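Managing Small Firms, Session 6: Does Open-Plan Hot-Desking Save Money?

Read before class: the Baltholm case (pages 2 to 12 of the packet).

The usual claim is that if a third of your staff are out at any given time, you can give up a third of your desks and pocket the rent. Vendors love this claim. Treat it with suspicion, and start by asking who did the counting and in which month.

Baltholm counted in December. Of course the desks were empty. The firm then signed for a smaller floor in Dulport, and by spring people were taking calls on the stairs.
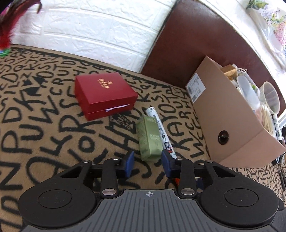

The second problem is what gets left out of the savings figure. Baltholm reported a saving of $1,937 per desk. Go through the appendix and you find that lockers, booking software and the second move were all charged to other budgets. Put them back and up to $1,781 of it goes away. I would not sign a lease on what remains, and I would want to see the sick-leave numbers too, which the case does not give.

Terms you need:
Peak occupancy: the most people in at one time. Plan for this.
Average occupancy: the number in the sales brochure.
Desk ratio: staff divided by desks. Tells you very little if you don't know when teams overlap.

Mercado is the example everybody brings up against me. It did cut its rent. It also lost its largest client that year and let people go, so the smaller office would have fit anyway. The case writer mentions the layoffs once, in a footnote.

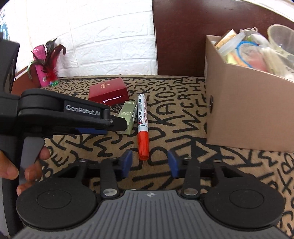

Faston objected, when an earlier version of these notes went around, that a lease runs for years and a firm that waits for perfect counts will pay for empty space the whole time. Fair point. My answer is that a short sublet buys you time to count properly, and the notes still say so.

For next session: one page on what Baltholm should have measured before signing. Don't use the word "synergy." Bring your own desk ratio if you have a job, and say how you got it.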